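Chapter 6
When the Robot Does Not Know It Has Failed

6.1 A quiet fault

Most of the faults in the earlier chapters made a noise. A gearbox seized, a belt came off, or a guard switch tripped and the line stopped. The fault in this chapter did none of those things. It went on through a whole night shift at the Tanderton parcel depot and was found on a Saturday morning, when the packing staff opened a cage that should have been full.

The depot had one mobile picking robot, supplied by Ballov, whose job was to find small soft packets on the floor of a sorting bay and bring them to a chute. It had been trained almost entirely in simulation and had passed its acceptance test before delivery. During the night it logged 1767 completed picks. When the packets in the cage were checked against the log, 46 were missing. They were still in the bay, most of them lying close to a wall.

The robot had gone to each of these packets, closed its fingers, lifted, and reported success. Its software judged a pick by two signals: the fingers had closed, and the packet could no longer be seen by the camera. Near a wall both signals could be wrong. The fingers closed on a fold of wrapping which then slipped free, and the arm itself blocked the camera's view of the packet while the check was made. 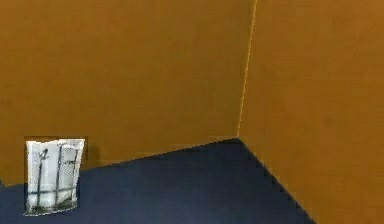
The supplier's engineers went back to the simulator to try to repeat the fault. Their training runs had used a plain walled space with very little in it, and a packet could be placed anywhere on the floor. In 2000 repeat trials the fault did not appear once. The simulated packet was a stiff block with a picture of a crumpled wrapper laid over it. It looked soft, but it could not fold or slip as a real one does, so a grip that would have failed in the depot held every time.

The model of the wrapper had been chosen because it was quick to compute. That was a reasonable choice at the start of the project, and it was written down in the design notes. The notes were not passed to the people who wrote the acceptance test, and the test was run in the same simulator.

6.2 Was this a safety matter?

At first the depot treated the missing packets as a stock problem. The view changed when the shift records were read in full. Staff had twice walked into the bay to pick up a packet by hand while the robot was still live – the screen showed the floor as clear, and they took this to mean that the robot had finished.

A false report of success can therefore put a person in the wrong place. In this chapter we look at how such reports arise, how a second sensor can be used to check them, and how far a simulated test can be trusted. Section 6.3 begins with the weight sensor that was later fitted to the Tanderton robot's wrist.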